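Teaching Young Horses to Stand: My Term Project at Cisternas

Why I picked this

I grew up around horses but never had anything to do with babies until last June, when I started helping out at Cisternas, a small breeding farm that turns out sport ponies and the odd bigger horse. My first week there a yearling filly named Skonano flattened me in the barn aisle. She wasn't mean about it at all, she just wanted to be where I was! So when our equine science class had to choose a topic for the term project, I already knew I wanted to look at ground manners, and in particular the thing everybody at the farm complained about the most: getting a youngster to stand still while you pick up its feet.

My question was pretty simple. If you handle a yearling in lots of short sessions, does it learn to stand quicker than if you do one long session and then leave it alone for a few days? Octavio Domínguez, who runs the young stock side at Cisternas, was sure short was better. His farrier, Nicanor Troncoso, thought it didn't matter a bit as long as the person holding the rope stayed calm. I had no opinion. I was still scared of Skonano.

The horses

I had four yearlings to work with, which is not many, and my teacher warned me right away that I couldn't prove much with a group that small. She was right, but it's what the farm had. Two went in the short group and two in the long group.

Short group: Skonano (bay filly, pushy, loves people, hates flies) and Varkix (chestnut colt, very leggy, moves like a dream and spooks at buckets).

Long group: Trorkham (gray colt, sleepy, the kind that leans on you) and a black filly who didn't have a proper name yet and got called Pudding by everyone, including Octavio.

I tried to put one easy one and one tricky one in each group. Looking back, I think I guessed wrong about who was easy, and I'll get to that.

What I did

The short group got a session each morning and another in the late afternoon, never longer than a few minutes. The long group got one session of half an hour, then at least two days off in the field. Every session went the same way. Halter on in the stall, walk to the wash bay, stand, run a hand down each leg in the same order (left front, left hind, right front, right hind), ask for the foot, hold it, put it down gently. I never tied them. Octavio doesn't tie yearlings for this, he wants a person on the other end of the rope who can give a little.

I scored each foot with a number. Zero meant the horse wouldn't lift it or yanked it away, one meant it lifted but fussed, two meant it let me hold the foot and stayed put. So a perfect session was worth eight points. I also wrote down the weather, whether the other horses were in or out, and anything weird, like the afternoon the hay truck backed up to the barn right in the middle of Varkix's turn.

I kept all my notes in pencil in a spiral notebook, and then typed them up in the evenings so I wouldn't lose anything.

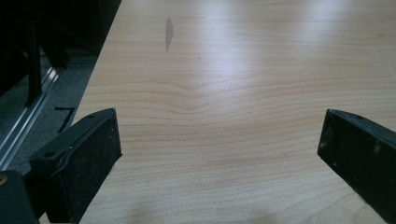 Typing up took longer than the handling some nights, partly because my handwriting is terrible when I'm holding a lead rope in the other hand. By the end I had 37 sessions written down, and 261 lines of typed notes once you counted all the extra comments. A lot of those comments are just "flies" or "wind" and I could have used a code for them. If anyone takes this on after me, make up your codes first!

I had also planned to film every session and have somebody else score the videos, so it wasn't only my word. That didn't happen. There was hardly ever a spare person to hold a phone at feeding time, and I wasn't going to do it myself with a yearling on the rope.

What I found

Skonano was the big surprise. She got her first perfect eight before any of the others, and after that she hardly ever dropped below six. The more often I showed up, the more she seemed to treat it as a visit. She'd nose my pockets and sigh and give me her foot. I completely take back what I said about being scared of her (mostly).

Varkix was up and down the whole time. His fronts were fine early on, but his right hind was a problem until nearly the end, and he lost everything he'd learned for a few days after the hay truck. Octavio had me go back to only touching the legs and not asking for the feet, and he came back from there. His last three sessions were a seven, an eight and a seven.

Trorkham, in the long group, was good for the first ten minutes or so and then got heavier and heavier. He would lift the foot nicely and then try to hand me the rest of the horse too. His scores were decent, because leaning wasn't on my scale. That was a mistake in how I set it up.

Pudding was the one I'd marked as easy, and she wasn't. She stood well at the start of a session and started swinging her hindquarters by the end. After two days in the field she'd usually be a bit behind where we'd left off, so part of every session went to catching up.

Overall the short group did get to steady sevens and eights sooner. The short group also got more sessions in total, though, so I can't say if it was the length or simply the practice. Minutes per horse would have been a fairer way to compare them, and I only thought of that when it was too late to change.

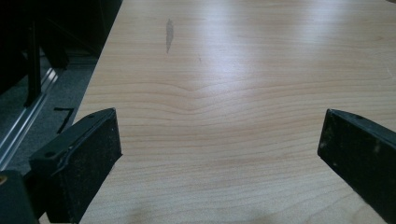 The farrier's visit

The last part of the project was a real trim with Nicanor. I held all four horses for him and he gave his own opinion of each one, without me telling him who had been in which group.

He liked Varkix best, which made my day, because that colt had worried me the most. He said Skonano was polite but nosy (she untucked his shirt). Trorkham leaned on him exactly the way he'd leaned on me, and Nicanor just stepped out from under him and let him find his own balance. He only had to do that twice. I had been propping that horse up for weeks! Pudding needed a short walk between her fronts and her hinds and then she was fine.

The whole visit, with all the chatting, started at 9 in the morning and we were done well before lunch.

What I'd change

I'd give both groups the same total minutes. I'd add a score for leaning and another for swinging around, and I'd have a second person score at least some of the sessions. I'd also like to try it with weanlings, since Octavio has 19 mares due next year and says I'm welcome to come back and be useful.

Thank you to Octavio for trusting me with his babies, and to Nicanor for answering all my questions while bent in half under a horse. Pudding has a real name on her papers now, but she still only comes to Pudding.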